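Munmont Tabletop: eyeglasses subset

Gripper-camera recordings of a robot arm handling thin, reflective objects on a pine table. The subset supports our work on grasp prediction under colour cast and motion blur. Collected in February by Josefina Durán and Sibusiso Magagula; labels by Wálter Paucar.

Contents

36 episodes, of which 29 are for training and 7 for testing. The split is by episode. Do not mix frames from one episode across the two sets.

Labels

Each frame carries a grasp state (open, closing, held) and a blur score from 0 to 100. Frames scoring above the blur limit in the config file are kept but masked from the loss.

Baseline

The Granholm baseline predicts grasp state from a single frame. It fails on 11 test clips, mostly where a lens reflects its surroundings and the rim is lost against the gripper. Adding the two previous frames fixes most of these. Colour augmentation had little effect.

Sample frames
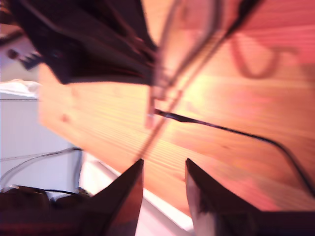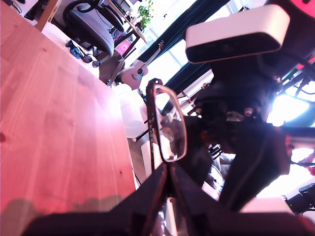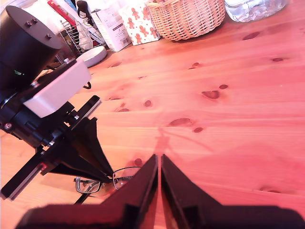 Views from the gripper end, with the fingers at the bottom edge.

Known issues

White balance is uncorrected and wood tones run pink or orange. Window areas may be clipped. Report label errors to Mirta Cisternas, giving the episode and frame number.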